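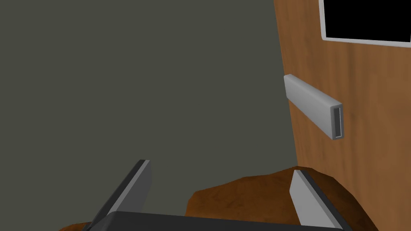

Wemia Teleop Kit

Hi, I'm Njål Torvik, and I put this kit together after too many evenings of trying to teach an arm to open a cabinet with a keyboard (don't do it!). You hold the Wemia grip, move your hand, and the gripper moves with you -- on a real arm or in the simulator, same controls, same recording button.

I always tell new folks to start in the sim with the cabinet task. A bar handle is a great first grab. You come in with the fingers wide open, line them up with the bar, squeeze, pull. Sounds easy, and your first ten tries will be terrible. Mine were! Nothing gets scratched, though, and you can toss a bad run with one click.

What's in the box:
Wemia hand grip with trigger
Base station and 2 cables
Loron recording software, one seat
Cabinet starter pack with 300 recorded demos

The starter demos are all mine, 156 of them left-handed, so lefties aren't stuck flipping everything around. Saved runs replay at half speed too, and that's where I spot most of my sloppy approaches.

Works with the Forsberg arm out of the box. For other arms you'll need the Cendent adapter, sold separately -- write me first and I'll tell you if yours fits.

Price: $1261
Next batch ships in October.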